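Speaker notes, 28th November
Talk: Power strips at the desk

Slide 1. Good morning, thank you for coming. Thank Petronella Motaung for the room. Say my name slowly.

Slide 2. Start with the question: who has a power strip under the desk at home? Wait for the hands. Then ask who knows what is plugged in it today. In our office at Waltar we asked 52 colleagues to write a list, and many of them forgot the phone charger.

Slide 3. Explain the two kinds. One kind has a single switch for everything. The other kind has a separate switch for each outlet, and this is the kind I prefer for a desk. The lamp can be off while the computer stays on. Show with the finger which button belongs to which outlet.
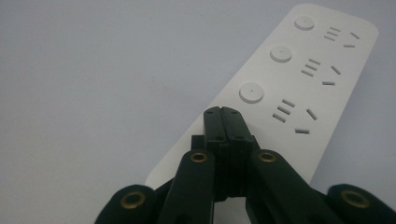
Slide 4. Labels. I put a small paper label on each plug, near the cable, with one word: lamp, screen, printer. Carol Heywood asked last time if color tape is also good. Yes, but then you must remember the colors.

Slide 5. Where to put it. On a flat and dry place, not under the carpet and not behind the curtain. Do not connect one strip into another strip. Say this two times, please do not hurry here.

Slide 6. Heaters and kettles go directly in the wall. Read the maximum load on the strip before you add something. If the plug feels hot or the outlet is brown, stop using it.

Slide 7. Homework: look at your own strip and write the list. The next talk is in December, about cables behind the television. Questions, up to 70 people, so repeat each question in the microphone.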